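4.2 What the paperwork was doing

When we first sat down with the staff at the Prestanwood returns depot, we expected most of the talk to be about lifting and walking, and there was certainly plenty of that (the building is long, and the older hands will tell you about their knees before you have found a chair). What came up again and again, though, was paper. Each case that came back from the Clillach stores brought its own sheets, and these had to be matched, slipped into sleeves and carried to the desk by the loading door before anything else could move. People complained about this job warmly and at length, and yet several of them were sorry to see it handed over.

The arm took on the sorting and carrying in January, at first only on the early shift. Over the 3 months we followed it, the depot handled 400 cases, of which 353 went through with no one stepping in and 47 were finished by hand. We do not want to make too much of those figures, which come from one building and one patient group of people, but they do help to explain the change in how the day felt. A person who had once spent the morning walking back and forth now stayed near the desk, waiting to be called over, and the waiting turned out to be a kind of work of its own. One packer told us she was less tired and more restless, and that she had not decided yet which she liked better.

The calls for help were seldom dramatic. A sleeve would cling to its neighbor, or a folder would be left a little out of the usual spot, and somebody would stroll over and set things right, often chatting all the way there and back. Figure 3 gives a sense of the kind of material involved, and of how near to the floor a good deal of it is dealt with.

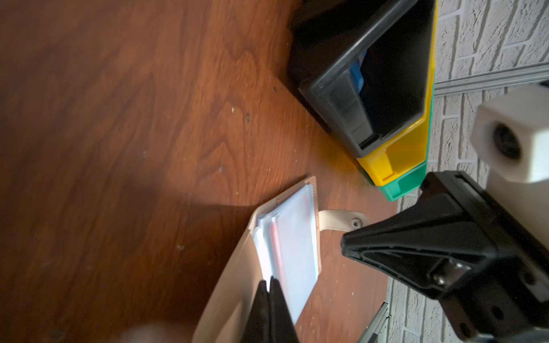
Figure 3. Open folder with clear sleeves and white sheets, gripper fingers close by; storage bins against the wall.

Katalin Simon told us that she missed the walking more than she had expected, for it was on those trips to the desk that she heard who was behind and who could use a hand. The screen told her the same thing sooner, she said, but she had to remember to look at it. Others on the late shift agreed, and by spring they had begun taking their coffee at the desk so that the news could go around as it used to. We return to this habit in Section 5, where we compare it with what we found at Platden.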